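Beispiele sammeln mit dem Handgreifer
Sprechernotizen, Projekt Tranbridge

Folie 1: Worum es geht
Kurz begrüßen, dann direkt einsteigen. Wir bringen dem System bei, Kartons zu öffnen und zu schließen. Dafür braucht es Vorführungen von Menschen. Aufgenommen haben wir in der Halle in Birnport, Auswertung bei Auer.
Stand Juni: 473 brauchbare Durchgänge.

Folie 2: Ablauf eines Durchgangs
Karton auf den Tisch, Aufnahme starten, Lappe greifen, bewegen, loslassen, Aufnahme stoppen. Ein Durchgang darf höchstens 60 Sekunden dauern. Längere werden verworfen, auch wenn sie am Ende gelingen.
Nach 3 Fehlgriffen hintereinander Pause machen.

Folie 3: Blick vom Greifer aus
Bild kurz stehen lassen. Auf das Stück Pappe am schwarzen Fingerpolster zeigen, es steht hochkant. Dahinter auf dem Holztisch der offene Karton mit der aufgestellten Lappe.

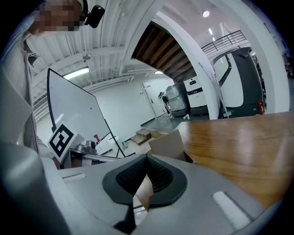

Folie 4: Was schiefgeht
Häufigster Fehler: zu schnell gegriffen. Die Pappe knickt, und im Datensatz sieht der Griff trotzdem sauber aus. Solche Durchgänge müssen von Hand markiert werden.
Zweiter Punkt: immer dieselbe Kartonlage. Das Modell lernt dann die Lage mit. Deshalb den Karton nach jedem Durchgang drehen oder verschieben.
Falls gefragt wird: Licht haben wir nicht variiert, das kommt in Gravenlow dran.

Folie 5: Nächste Schritte
Kleinere Kartons, dünnere Pappe. Jeder Durchgang wird künftig von 2 Leuten geprüft. Die Anleitung für neue Standorte liegt im Projektordner.
Danach Fragen. Die Tabelle mit den verworfenen Durchgängen offen halten, danach wird meistens gefragt.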